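Notebook, student manipulation project, Weltham group
Tuesday, February

Carried on with the desk-tidying task. Last week was all blocks and cups, and the class wanted something closer to what people have at home. The tray set was Drita Nikolovski's idea: put pens and small stationery into a shallow tray, then move the tray without tipping it.

Checked the hand-held gripper before starting. Left jaw was a little stiff, so I backed the pivot screw off a quarter turn. Total in the log is now 628 demos, 61 of them with a tray. Target for the end of term is still 2,000 -- we are behind.

Order for the tray demos: load it, take hold of the near end, slide. With the glue stick and the two highlighters lying lengthwise there is still room to close both pads on the sides. The rest of the pens stay on the cloth to the right, next to the eraser.
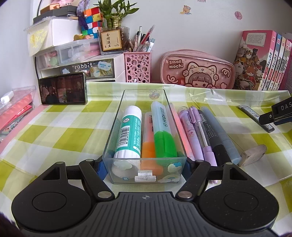 Things to fix

Clear plastic. The Janevski tracker script loses the tray edge whenever the light hits it. The shiny tablecloth makes it worse. Try the desk lamp off and the blinds half down before changing any code.

Grip height. Two people grip low, one grips high. Agree on low and write it on the task card.

Speed. Nine of the tray demos are too fast to use. Tagged them "redo" and did not delete them. Slower on the slide, and a full stop before letting go.

Clustdale folder is nearly full. Move the block demos to the other drive first, and check the copy before clearing anything.

Next session: same tray with only the glue stick in it, then empty. Drita wants to compare how much people squeeze in each case. Need a spare pair of finger pads from the Jomach order -- ask whether it shipped.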